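4.2 Changes in Task Allocation

The deployment at Nakaneo began in November with two manipulators assigned to end-of-day tidying in a shared office. Before that date the work had been spread informally across the staff, and no written procedure existed. We examined the task log, which holds 527 entries, together with interviews conducted by Maj-Britt Sjögren with 10 employees from the same floor.

Three categories of work were separated in the coding: picking up objects left on the floor, returning them to a storage place, and deciding whether an object should be moved at all. The first two were transferred to the machines in part. The third stayed with the staff and grew. Interviewees reported that they now sorted their belongings before leaving their desks, and several had started placing personal bags away from the work area so that they would not be handled. One described this as "cleaning up for the cleaner."

The scheduling software, Clorkik, issued a request to the nearest employee whenever an object could not be classified. Such requests took little time individually but arrived during other work. Employees seated close to the work area received most of them, a distribution that had not been planned and was not visible in the weekly summaries sent to management. Staff on the far side of the room rated the system more favorably than those beside it.

Soft containers accounted for a large share of the requests. A bag with contents showing at the top may be storage, or it may belong to someone who is still in the building — the log does not distinguish the two cases. Figure 6 shows the work area with a canvas tote bag and a potted plant on the floor and the gripper in motion.

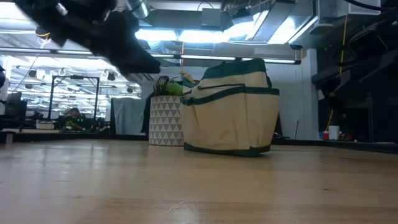
Figure 6. Gripper moving near floor-level objects in the shared office.

A rule introduced later allowed employees to mark an object as excluded for the rest of the day. Requests fell after the change, but the marking itself became a routine duty and was not entered in any job description. Two interviewees asked that it be counted as working time. Management had not answered the request when the log was closed on 17/08/2025, and we therefore treat the marking as unrecorded labor in the estimates of Section 5.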